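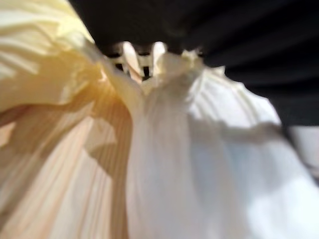
I bought the Jikitz linocut starter kit in August, after I had spoiled two good blocks with the old cutters of my uncle. The kit has five cutters with one handle, a small rubber roller, three soft blocks and a tube of black ink. For my first print I wanted a subject with many fine lines, and the papery skin of a garlic bulb is very good for this, because the lines go up and come together at the neck. The smallest V cutter made these lines without tearing the block. I was surprised, I must say.

The cutters
They arrive sharp. After nine evenings of work the two V shapes are still fine, but the wide U cutter began to drag and I had to polish it on leather. The handle holds the blade with a brass screw. It is short, so a person with big hands (like me) will feel it in the palm after one hour. My friend Stella Were has smaller hands and she has no complaint. 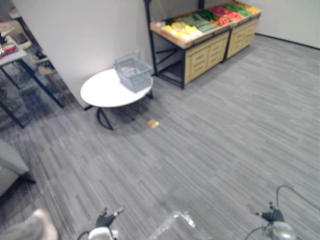 The blocks
Soft, gray and easy to cut even when the room is cold. They are maybe too soft. If you press hard with the side of your hand, a thin line will bend and then it prints thicker than you planned. For letters I went back to normal linoleum from Menis, which costs more but keeps a clean edge.

The roller and the ink
The roller is the weak part of the kit. It has a small seam, and this seam leaves a pale stripe on every large black area.

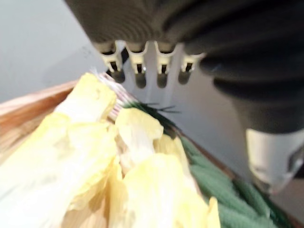 I tried to hide the stripe by rolling in two directions, and it helped a little. The ink is water based and washes off with soap. It dries fast, so put only a little on the plate and close the tube each time — I lost almost a third of mine on the first Tuesday.

The booklet is eight pages with clear drawings. It explains how to move the image to the block,

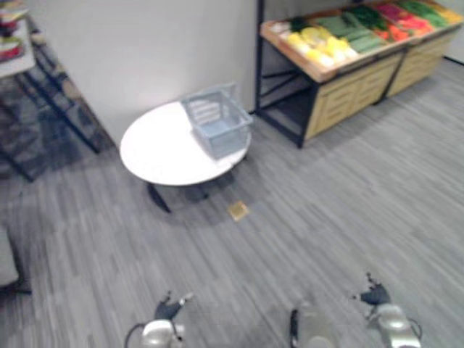

but it forgets to say that the print will come out as a mirror of what you cut. I learned this with my own name.

Would I buy it again? For the cutters and the blocks, yes. I would get a better roller separately on the same day.

Remzi Dursun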